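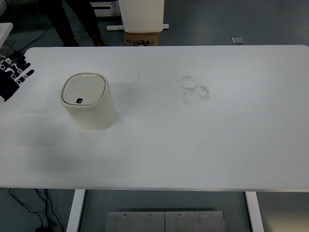 最后修改于 2020-08-07

先说结论:Flirkau 那份事故说明我读了三遍,还是不信“传感器偶发误触发”这个说法。下面一条条讲,比较长,不爱看的可以先划走。

背景给没跟的朋友补一下。任务很简单,桌上放一只带盖的小垃圾桶,机械手过去,让盖子打开,丢东西,退回来。六月的那一轮一共跑了 156 次,报告里写成功 93 次。宣传稿里怎么写的?“稳定完成日常整理任务”。93 除以 156,大家自己按计算器。

出事的那一次,手还没退出桶口,盖子就合上了,夹住食指末节。控制器判断为“抓到物体”,于是加力,然后往上提。桶被整个拎起来甩了出去,落在桌子外面。没有人受伤,这一点各方说法一致,我也没有理由怀疑。

官方解释:桶盖的感应被环境光干扰,提前合盖。责任在桶。一只家用垃圾桶,背了一整套机械手的锅。

我问了 Eluned Landeg,她以前做过夹持力控制。她的原话:“盖子合不合是盖子的事,夹住以后加力是你的事。”我觉得这句话比那份十一页的 PDF 有用。

再看桶。奶白色,盖子靠前的位置有一个黑色的小椭圆,像按钮,也像感应窗。到底是哪个,报告第 2 页叫“开盖键”,第 7 页叫“红外窗口”。如果是按键,环境光怎么干扰?如果是感应窗,机械手每次是怎么触发它的,距离多少?同一份文件里两个名字,没有人校对过吗。

有人私信说我抠字眼。安全报告不抠字眼,抠什么?

然后是力的阈值。附录里给了一个数,200,没写单位。200 什么?如果是控制器内部的计数值,那请给换算。Lise Charbonneau 去信问过,回复是“属于 Zemeo 的专有参数”。Zemeo 供手,Flirkau 写程序,出了事参数归对方,结论归自己,分工挺明确。

还有站位。桌子那一头就站着人,两只棕色的鞋,离桌沿没多远。报告里的安全距离一节写“运行期间人员应位于工作区之外”。工作区画在哪里?我在地上没看到明显的围界。桶是会飞出去的,这已经发生过了,所以“桌面以内算工作区”这个定义应该作废。

地上的线也说一句。左下角桌腿那边,黑色线缆就那么拖在地上。我不是说这次事故跟线有关,没有证据。可是急停的线走哪一路,报告一个字都没提,我只能问。

急停。Colleen Tremblay 当时在现场,她告诉我,从夹住到有人按下急停,她感觉过了好几秒。报告写“立即停机”。我要求公布日志时间戳,到现在没有。好几秒和立即之间,差的就是这只桶飞出去的那一段。

有人问为什么不给手指加触觉。据我所知是有的,末节就有,只是当时那一路数据没有接进停机逻辑,只用来“记录”。记录得很好,事后画了一张很漂亮的曲线图,放在报告封面。

替他们说句公道话:Marlene Doucette 那个组提过改法,合盖之前先确认手已退到桶口以外,退不出来就松手,不许加力。改动不大。六月的内部清单上有这一条,状态“待评估”。事故是在这之后发生的。

所以这不叫偶发。已经写在清单上的东西,发生了,叫没改。

回复几个评论。

“失败率高不代表不安全。”同意。没成功的那些里面,大部分只是没扔进去,或者盖子没开,手就停在那里。这些我不担心。我担心的是它“以为自己成功了”的那几次,报告把它们和普通失败放在同一行。

“换个不带自动盖的桶不就好了。”可以啊,那就别在产品页上写适用于一般家庭。家里的桶、抽屉、微波炉门,会自己动的东西多了。

“你是不是 Wong 那边的人?”不是。Wong 的东西我去年也骂过,往前翻就有。

“桌上那几圈印子是事故痕迹吗?”别往那边想。灰色的圈,看着像杯子或者罐子底留下的,我没有拿它当证据,也请转发的朋友不要加戏。昨天已经有人截图配上“撞击痕”三个字了,麻烦删掉。

Waltitow 的测试场说愿意免费做一次复测,条件是全程日志公开。Flirkau 的答复是“正在内部讨论”。Ecaterina Dumitrescu 把问题清单整理成了一页,我照抄在这里,方便他们讨论:

一、夹持阈值的单位和换算。
二、触觉信号为什么没有进停机逻辑。
三、急停按下和电机断电的两个时间戳。
四、人员站位的界线画在哪里,谁画的。
五、那个黑色椭圆,到底是键还是窗。

第五条最容易,拿起桶看一眼就知道。收到答复我会接在这条后面发,原文照贴,不删减。

补一条:刚有朋友说报告的下载链接打不开了。我这里存了一份,需要的留言。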